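The Long Apprenticeship of a Robot Arm

At the Skyrme workshop, a machine is learning to find its way around a drawer of hand tools, one recorded attempt at a time

Work at the Skyrme workshop begins at 8:30 in the morning with the unlocking of a red tool chest. An operator opens the drawers that will be used, checks that the arm can reach all of them, and reads the first task from a printed sheet. It says to move the gripper to the crimping tool and take hold of it. The operator guides the arm down by remote control, the recording runs, and the attempt is saved under a number. Then the next line on the sheet is read.

The program is run by Clemier, a research firm that develops control software for workshop and repair settings. Its aim is to teach a robot arm to fetch, return and rearrange tools in ordinary storage furniture. The software is not given a set of rules for doing so. It is trained on examples, each of them a complete attempt carried out under human guidance, and the quality of the finished system depends heavily on how those examples are gathered.

"People ask to see the model," said Jolien De Bruijn, who directs data collection for the program. "I show them the task sheets first. Most of our decisions are made there, long before any training begins."

The present collection is known within the firm as Priltier. It was planned in January and is organized into 309 tasks, all of them built on a single chest and its contents. Each task is a short written instruction, such as opening a drawer, lifting a pair of pliers by the handle, or placing a marker back in its tray. The instructions are worded the way a mechanic might speak to an assistant, and they avoid measurements and part numbers.

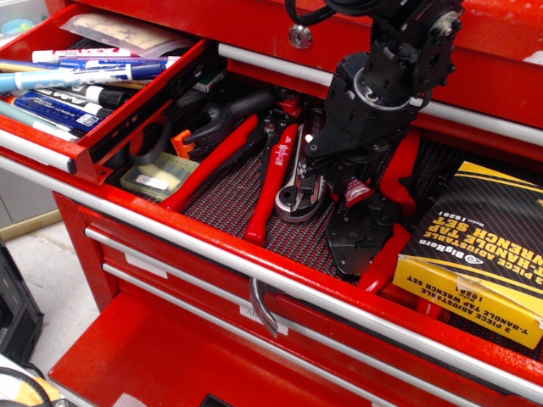 Why a drawer is difficult

A drawer of tools presents problems that a clear tabletop does not. The walls limit the angles from which a gripper can approach. Tools lie across one another, so that lifting one may drag a second along with it. Polished metal reflects the overhead lights and can mislead the software that estimates depth, while dark tools on a dark liner may offer very little contrast.

Handles raise a further question. Pliers, cutters and crimping tools often have grips of the same color, and in a crowded drawer a red handle may belong to any of several tools. A person settles the matter by following the handle to the jaws. The system has to learn to do the same, and it can learn this only if the examples include drawers in which the handles are easy to confuse.

For that reason the operators are told not to tidy up. A box of tap wrenches may lie with its lettering upside down, and markers may be piled in a shallow tray at a slant. Early in the program, Clemier gathered examples from a chest in which every tool had a fixed place. The resulting model performed well in that chest and poorly in every other one, and the recordings were set aside.

"We had taught it where things were," Ms. De Bruijn said. "We had hardly taught it what they were."

Guiding the arm

Operators train for three weeks before their recordings are accepted. The arm is moved through a hand controller named Werer, which was designed by the firm for this purpose and has been revised twice. Its most recent version gives the operator finer control over the closing of the gripper – a change requested by the operators themselves, who had found it hard to close on a thin handle without pushing it across the liner.

The house style of movement is slow and direct. An operator is expected to pause above the tool, lower the gripper, close it, and lift. Long hesitations are discouraged, as the model will copy them. Corrections, on the other hand, are welcome. If the gripper meets the wrong handle and the operator backs away and tries again, the attempt is kept and marked as a recovery. The firm regards these recordings as some of its most useful material, and a share of each session is given over to producing them on purpose.

After every 100 attempts the session stops and a second person reviews the recordings. The reviewer checks that the written instruction matches what was done, that the views from the cameras agree in time, and that no attempt ends before the task does. Attempts that fail review are removed from the training set but kept in storage with a note of the reason.
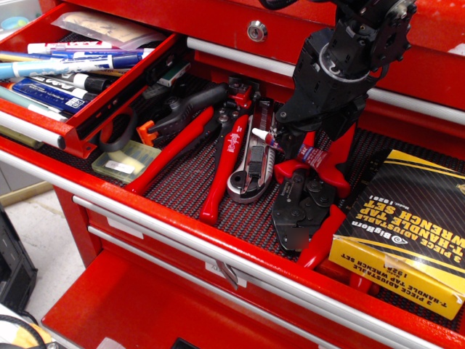

The robot arm over a red-handled crimping tool during the Priltier collection. The tools lie on a textured liner mat.

Wording has proved to be a larger subject than the staff had expected. The first task sheets used the term "crimper" on one page and "crimping pliers" on another, and reviewers disagreed over whether an operator had chosen the correct tool. The sheets now carry an agreed name for each object, together with other names that a user might reasonably say. Both are recorded with the attempt.

Measuring progress

Clemier tests each new version of the model on a second chest that is never used for collection. Its drawers differ in depth from those of the first, and its contents are changed by a member of staff who takes no part in the recording. A test run is scored as complete only when the right tool has been lifted clear of the drawer and nothing else has come with it.

The firm has not published results from these tests and does not intend to do so until the full collection has been reviewed. Ms. De Bruijn described the model's handling of single, separate tools as steady. Overlapping tools remain the weak point, and the task sheets for the next stage have been written with more of them.

That stage will also add requests in two parts, in which one object must be moved before another can be reached. The sheets are being checked by the operators, who have until the end of the month to return their comments.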